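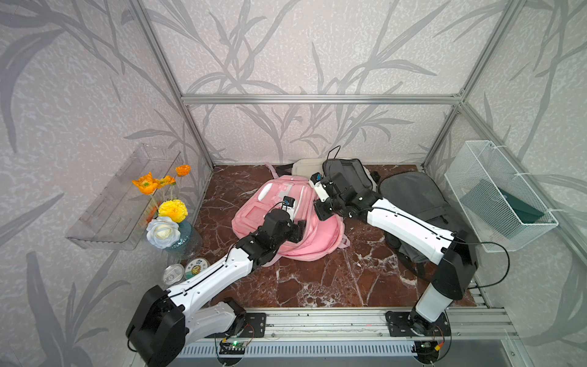
Written by the Toden setup desk, Conska household task guide

Section 7. Zippers

Can a robot pack a school bag yet? Let us start with opening one.

1. Lay the backpack flat, front pocket up. Metal sliders are easier to grip than soft tabs.
2. Bring one arm down on the bag to steady it. Fabric wanders.
3. Set grip force to 20 and close the fingers on the slider.

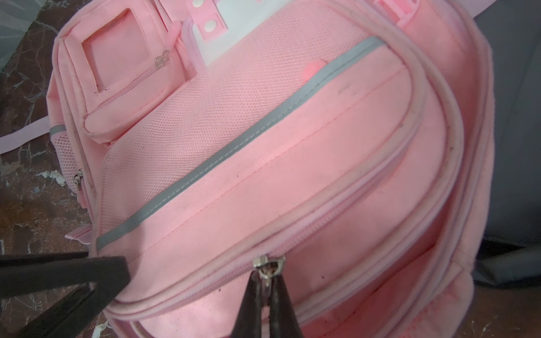
Fingers on the slider of the front pocket.

4. Pull along the track in short moves - 300 is the speed limit for this task, and ambition is not a setting.
5. If the slider jams, stop, back up and retry.

Note: Curved pockets take longer. A child of seven will beat the arms, while complaining.

Caution: Keep your own fingers clear until both arms have stopped. Do not run this task on a bag with a laptop in it.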